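Household Linens: Revised Practice for Cleaning Cloths

Following a review of the linen cupboard in January, this household has adopted a revised practice for the care and replacement of cleaning cloths. The previous arrangement, under which all cloths were washed with the bath towels, has been withdrawn. Towels shed lint, and the cloths collected it.

Cloths are now laundered separately every Tuesday, without fabric softener. Each one is folded twice before storage. Green cloths are assigned to the kitchen and yellow cloths to dusting.

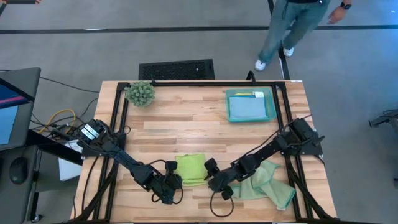 Tariq Jatoi wrote in to object that folding is wasted effort, and that his own cloths have gone into a drawer unfolded for years with no loss of service. His position is noted. The drawer in question is, by his own account, difficult to close.

Drying remains under consideration. A low tumble setting is permitted for 2 cycles at most — line drying is preferred when the weather allows. The Prunik cloths purchased last year have kept their shape through nearly 200 washes. The Plesier set was retired after one winter, its edges having come unstitched.

Yellow cloths are to be shaken outdoors before washing and kept apart from anything used with oil or polish.

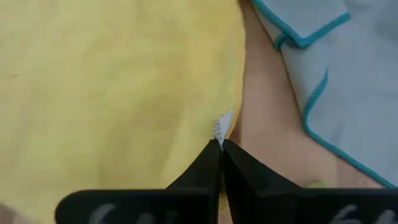 Replacement

A cloth that leaves streaks on glass after 3 consecutive washes is moved to the garage, where it may be used on bicycles. New stock will be ordered from Dimitriou in the spring.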